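February, bench notebook, customer support engineering

Salgado confirmed it at 8:40 this morning, in a call that lasted less time than the hold music. Of the 2,000 support jobs, 581 go to Piltov by the end of next year. The figure in the hallway yesterday was 1,112, so people are walking about looking relieved, including several who are on the list.

For our group it means 28 desks. Kenneth Fajardo asked whether the fatigue test rig moves too. Answer: "under review." The rig is bolted to a floor poured for it, so I look forward to the review. Kenneth has started measuring doorways.

Radoslava Sýkora wants every open repair query closed or handed over with notes before anyone packs. Fair. I went through mine until lunch. The Skakard door seal query is still waiting on a drawing that was promised before the holidays, I forget which holidays. Flap bracket answer sent, with the torque table redone because the old one mixed units.

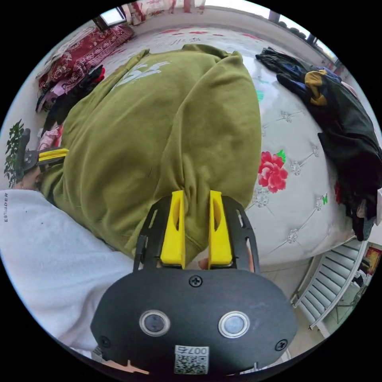 Olive hoodie on the mattress, gripper at the lower end.

Ciltura gets the relocation contract. Their packet has nine pages on house hunting and one line on calibrated instruments ("please label clearly"). I have asked for a second line.

To do:
- get the seal drawing, or a written refusal
- calibration dates for both load cells to Radoslava
- find out who takes the night phone once Piltov is half staffed
- return Kenneth's tape measure, he needs it

Second call at 3:15. Same slides, new cover. The rig is now "out of scope," and Kenneth wants to know out of whose.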